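4.2 Where and how the meetings with players took place

Of the 596 supporters who completed the questionnaire, 261 reported that they had at least one time met a player of their club in person. By "meeting" we understand a direct exchange in which the player said something to the supporter or gave him or her something by hand. A ball that was thrown into the seats without any word was not counted, even when the supporter considered it as a meeting. This decision was discussed a long time between the coders, and we come back to it in Section 4.4.

The two clubs differ clearly in the place of the meetings. At Flarnville the players walk from the changing rooms to the field by a path which is open to the public, and most of the written accounts speak of this path. It is short, and several supporters described that they waited there already before the gates were opened. At Gredthorpe the changing rooms are directly under the Rusu Stand and the players do not cross any public area. The meetings at this club happened mostly at the fence behind first base, during the warm-up, or outside of the ground, for instance in a shop or at a petrol station. The accounts from Gredthorpe are therefore fewer, but they are in general longer and contain more details of what was said.

The supporters wrote their accounts in a free field with a limit of 600 characters. The answers were then entered in Rilex and coded by two persons independently. When the codes were different, a third coder read the account without knowing the earlier codes.

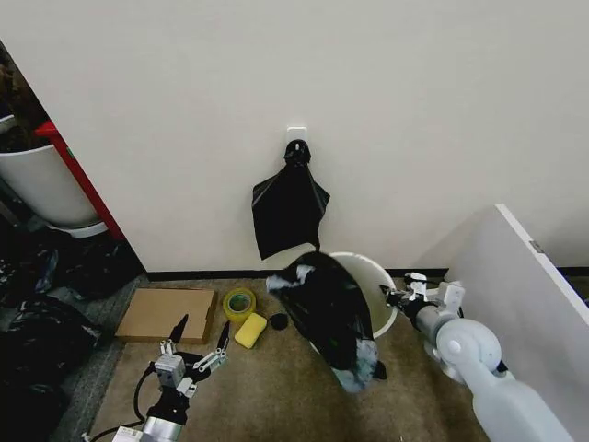

Figure 3. Black bag on a wall hook, with a round white bin below it.

The content of the accounts follows a pattern that was already visible in our pilot work. First the supporter gives the circumstances: the opponent, the weather, with whom he or she came to the match. After this comes the waiting, which often takes more space than the meeting. The meeting itself is told in one or two sentences, and very frequently the words of the player are given in direct speech. One supporter from Flarnville wrote: "He asked me if I was cold, and I said no, and I was very cold." Another one remembered only that the pen did not work and that the player went to look for a second one.

We were surprised by the small role of the result. Many supporters could not say if their club had won on that day, although they could name the inning in which it began to rain. Supporters who met a player as children gave the result even less often than those who were adults at the time. On the other side, they nearly always mentioned the adult who took them to the ground.

Signed objects were mentioned in both clubs. The most common was a ball, followed by a cap and by the printed programme. Some supporters told also what happened with the object later, for example that it was given to a brother or lost when the family moved to another house. 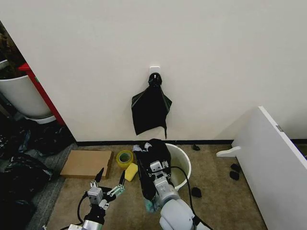
4.3 Difficult or disappointing meetings

Not all meetings were remembered with pleasure. In a smaller group of accounts the player refused to sign, answered with few words or did not stop. It is interesting that the supporters seldom blame the player in these cases. They explain that he had played badly, that he was injured, or that too many people were calling his name. Only when a child was refused is the tone more severe, and then the writer is in most cases the parent and not the child.

Two of the accounts were changed by their authors after the questionnaire was returned. Both asked us by letter to remove a sentence in which they had criticised a player who has since left Gredthorpe. We removed the sentences and coded the accounts again in their new form, and in both the code for "disappointment" was kept.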